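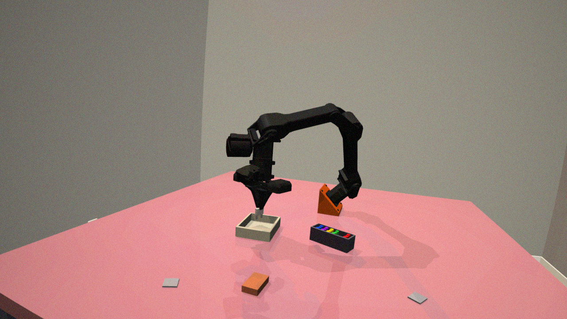 Salline bench arm, wedge-mount version

Salline is a small articulated arm for picking and placing light parts on a bench. It is sold as a set of printed parts with a fixings pack. Motors, controller and power supply are ordered separately. The arm can be put together at home with hex keys and a small torque driver, and most shared workshops will have both.

The wedge mount replaces the flat plate supplied with earlier kits. It sets the base joint at an angle, so the shoulder clears the bench top when the upper link is stretched out. Existing arms can be converted without rewiring. Undo the base joint, fit the wedge, refit the joint and run the homing routine again.

Simulation files

The download contains the arm, the mount and a practice bench with a pink top, an open tray, a five-colour parts box, an orange-brown block and two grey tiles. Joint limits match the printed parts. Change them in the limits file only, as the controller reads the same values.

The wrist view is rendered with a wide lens and comes out circular with black corners. Both fingertips stay in view at the bottom. Use it for lining up over the tray, where a small upright-looking item can be hard to judge from the side.
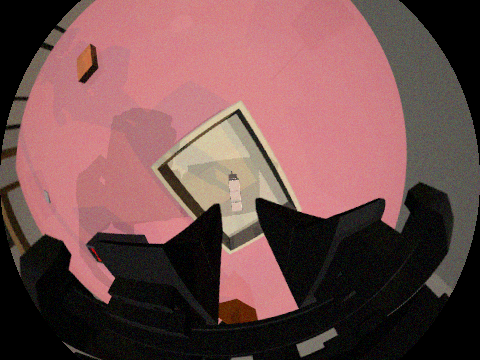 Nurhan Uysal
Mechanical design and kit support, Enska

Specification

Payload at full stretch: 300 g
Gripper opening: 60 mm
Fixings in pack: 34
Controller update rate: 1000 Hz
Mount: wedge, printed, orange
Arm parts: printed, black

Fitting notes

Fix the mount to the bench before adding the arm. Clamps are fine for testing but will creep under repeated moves. Tighten the fixings evenly and check them after the first hour of running.

Leave slack in the wrist cable. The elbow needs more than it seems to when the arm is folded.

Fingertips are a push fit and come off with a flat blade. Spare pairs are listed under Bisgaard tips, in the same pale grey. The longer Ikach tips also fit, but the tool offset must be changed in the settings file.

Kits ordered now go out in November.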